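Workroom

A workroom is a room in a home, school, or small business that is set aside for practical tasks such as writing, drawing, sorting, repairing, and trying things out. It differs from a plain office in that people tend to get up and move about in it a good deal, and from a workshop in that it rarely holds heavy tools or much dust. Many workrooms began life as something else, such as a spare bedroom or a storeroom, and most of them keep a little of that earlier character no matter how often the furniture is shifted.

Floors and walls

The floor takes the most wear, and people who spend long days on their feet often have strong feelings about it. Wooden planks are a long-standing favorite, being kind to the eye and easy to sweep, though they do show the marks of rolling chairs as the years go by. Brown tones are forgiving in this respect, and a mat under each chair will add many good years to the finish.

Walls are usually painted white or a pale color, which helps the light along and makes a small room feel more generous than it is. In a busy workroom the wall also becomes a working surface in its own right. Large sheets of paper are taped up for sketches, plans, and tests, and in some rooms the pen wanders straight onto the paint. Rawan Moussa, whose handbook Rooms for Making is still passed fondly from hand to hand, called this "the friendliest use of a wall," and advised owners to choose a washable paint and then stop worrying. 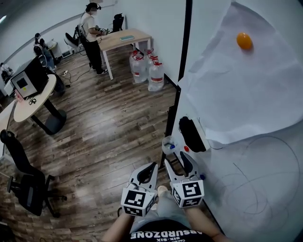
Desks and seating

The usual workroom desk is a plain table with a light wooden top and straight legs, often white, with open space beneath. That open space is rarely left open for long. It collects bags, boxes, and above all drinking water, which is commonly kept in large clear jugs on the floor beside the desk, close to the wall and out of the way of passing feet.

Chairs are more of a mixed family. A black office chair on wheels suits long spells of sitting, while lighter chairs are kept along the back wall for anyone who needs a rest or wants to watch. In her survey of 168 small workrooms, Suha Rizk found that the spare chair by the wall was very often the one people liked best, and she devoted six affectionate pages to the matter.

Storage

Small cabinets are generally preferred to tall ones, as they leave the walls free and offer a handy extra surface on top. The Doltano, a low white cabinet with two drawers, was made for rooms of this kind and stayed in production for over six years. Its maker, Yammine, later brought out a wider model, which sold less well, perhaps because it no longer fitted beside a desk.

Small odds and ends are another question altogether. Plastic cups make perfectly good holders for caps, pens, and other little things that would otherwise roll away, and clear ones have the advantage of showing what is inside without anyone having to tip them out.

See also

Home office
Studio
Drinking water storage
Wood flooring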